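Household Repairs, Unit 2: Gluing, taping and basic bench set-up
Course notes, Vovville Community Workshop
Tutor: Tadeusz Gajewski

Read these notes before the November session. You will be working in pairs at the Brzozowska Street room. Wear closed shoes and tie back long hair.

Dish rack and cardboard tray on the bench

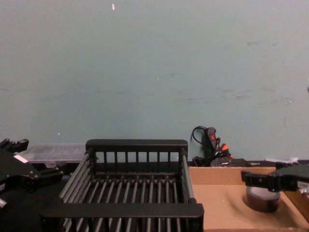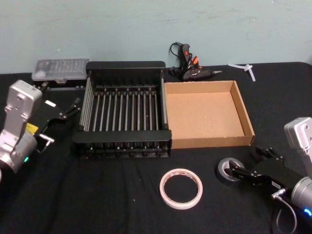

1. Setting out
Keep the rack and the tray side by side so that work moves from one to the other. Flat pieces stand upright in the rack while the adhesive sets. Offcuts, used backing paper and spent glue go in the tray. Glue sticks and the bit case stay at the back. Tape comes out only when you need it.

2. Hot glue
Plug in and wait for the gun to heat fully. Do a test bead on scrap cardboard. Hot glue starts to set in seconds, so dry-fit the parts first. Press and hold for 20 seconds. Don't pull a part-used stick out of the back of the gun. Burns go under cool running water for 20 minutes; tell me straight away.

3. Double-sided tape
Wipe both surfaces and let them dry. Press the tape down along its whole length before peeling the backing. For the cable clip exercise, cut a strip 100 mm long. Avoid handling the sticky face, as skin oils weaken the bond.

4. Choosing between them
Glue fills gaps and suits rough or uneven surfaces. Tape is neater on smooth, flat ones and some types come off painted walls without damage. Neither is right for anything that gets hot.

Homework: finish the table on page 19 of the workbook and bring one small item from home that needs fixing.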